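September, 4:10 pm. Gripper comparison, gear insertion in sim

Ran the two-finger Zalotine model against the Liltcombe one on the gear task. Nazar Yatsenko says the Zalotine is clearly better. I get 74 successes out of 131, and 7 of those I would argue about. Not convinced.

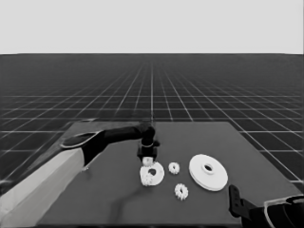

Does a good score in sim mean the gripper is good?

Only as far as the contact model goes. Friction at the fingertips is a number we typed in, and I have seen the ranking flip when that number moves.

Small gear over the big ring is still the step I trust least. Short fingers leave little room for error in the grasp, and the controller hides it by pushing down harder – fine in software, bad for real teeth.

To do: rerun both with friction at 2 settings, same seeds, and log contact force before anyone tells MacRitchie we have a winner.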